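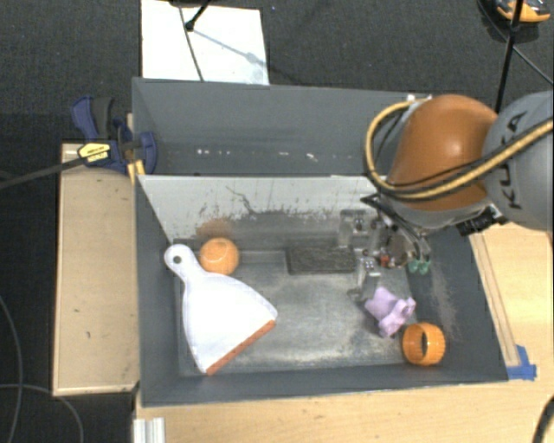 Toy and household exchange to reopen in Nakance after spring clear-out

The toy and household exchange on Mullov Street in Nakance will reopen in February with a new sorting area and a smaller list of things it will take.

The exchange, run by the reuse firm Fallik, lets people bring in toys and small cleaning items they no longer want and take others home for nothing. It has been closed to the public while the stock was gone through. Staff put aside 112 items that were too worn or too dirty to hand on, most of them soft toys and balls.

Under the new arrangement, everything brought in will be tipped out and looked over before it goes on the shelves. Plush toys will be checked for split seams and missing stuffing, and will be washed on site. Plastic rings, cups and balls will be wiped down and sorted by size. Dustpans are accepted with or without a brush, but the rubber edge must still be attached, as pans without one were hardly ever taken last year.

Fallik said dust had been the main complaint from visitors. The old collection bins stood near the loading door and were swept out once a month, and toys left at the bottom picked up grit and fluff. The bins will now be emptied and swept at the end of each day, and mats shaken out in the yard.

"People were bringing us clean things and finding them grubby when they came back a fortnight later," the firm said in a notice to users. "We would like to put that right before we ask anyone to bring more."

Opening hours will be longer than before. The doors will open at 10am instead of noon and close at 7pm. Each household may leave up to 2 bags per visit, and there is no need to book. Larger amounts, such as the contents of a playroom, should be arranged at the desk beforehand.

The list of things not accepted has grown. It now includes bath toys with holes in the base, anything with a loose battery cover, jigsaws, and brooms without a handle. Loose brackets, hooks and other bits of metal often turn up at the bottom of bags, and users are asked to check for them before setting out. Any that are found will go to the scrap box.

The sorting area takes up the space once used by the Tsuji shoe repair counter, which moved to the other end of Mullov Street. The dividing wall has been taken down and the floor repainted. Shelving for soft toys is along the window side, with balls and plastic toys in low tubs where small children can reach them. Household items are at the back.

Users who leave a bag in the first week will be given a ticket for early entry to the shelves on their next visit. There are 100 tickets, and they will be handed out at the desk in order of arrival.

Bags should not be left outside when the exchange is closed. The side gate on Mullov Street will be locked overnight.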